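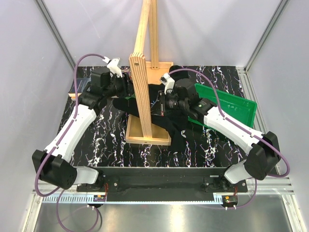
Two-arm table unit from Prarnero: review after 11 weeks in our workroom

Print this page | E-mail this page
Reading time: 2 minutes

I work in the returns department of Benkirane, where we receive clothes back from shops and prepare them again for sale. In our room the Prarnero unit is used for practising work with garments at a wooden stand. It has two white arms with black grippers, and a small camera above each wrist.

First, the good side. The arms are calm, and the noise is lower than that of our old steam press. Two grippers working from two sides are much better for cloth than one, as anybody who has tried to dress a stand with one hand will know. Black fabric, which I expected to be the worst, is handled no worse than the other colours.

Now the less good. The purple cables make wide bends outside the elbows, and I would prefer them inside a cover. The Jiltis software keeps a list of stopped attempts, and ours has 196 of 948. For me this is too many. The manual was translated in a hurry and page 436 does not exist, although the index sends you there twice.

What changed for us is the kind of tiredness. Before, my shoulders hurt in the evening. Now my eyes do, for I watch and correct more than I lift. Two colleagues asked to go back to the ironing side, and the company agreed. I stayed, but I would like it written in our contracts that watching is also work. We still wait for an answer on this.

Compared with the Trukalside model we had on trial, I prefer the Prarnero. I would ask for more training days before buying; we got one.

My mark: seven out of ten.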